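Workplace automation at Handum

Workplace automation means handing part of a job to machines, and in this article I'll mostly stick to one place I know well, the packing and kitting shop at Handum. I worked there for 9 years, first on the benches and later looking after the robot cells, so take my view for what it is.

Background

Handum put together small parts orders by hand for a long time. You had a bench, a stack of trays and a printed list, and you filled trays until the list ran out -- on a busy March shift that could mean 200 of them per person. The first cells came in through a supplier called Skesier, and the shop went on to train 111 people to work with them.

What changed for the staff

The lifting and reaching went down, and my shoulders were grateful! The watching went up, though. A bench packer who used to chat all morning now keeps an eye on arms, clears jams and decides when a tray has to be done over by hand. Pay grades were redrawn too (a long argument, that one), and the old night shift became a much smaller crew that starts at 10 p.m. Some folks loved the new work. Others moved to Edwards, the sister site, where the benches stayed.

The two-arm cell

The setup I think of as typical has a pair of arms facing each other over one shared tray, with a gripper on each. People ask me which arm is in charge, and the answer depends on the program. As an operator you learn to think about both, mainly so they don't get in each other's way.

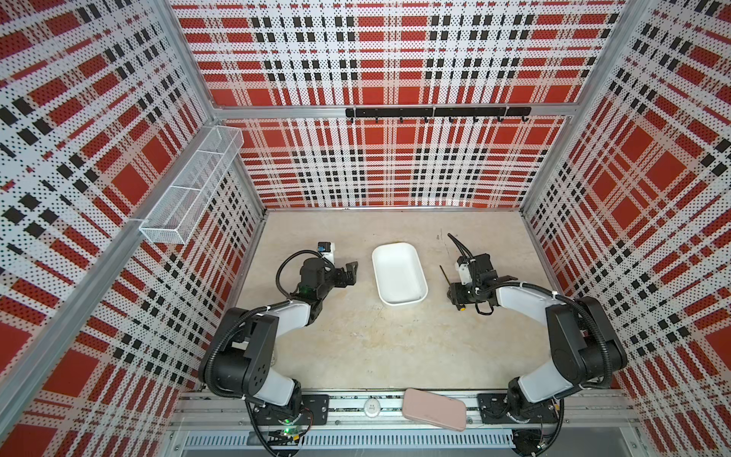 Alper Tatlı: I'd add something on training. At Clesau we got two mornings with the cell and then we were on our own, and the older packers felt it the most. They knew the parts better than anyone and still had to ask the new hires how to restart a program.

I agree with that, and Handum did no better at first. Later on, new operators were paired with a bench packer for a month, and both of them learned from it.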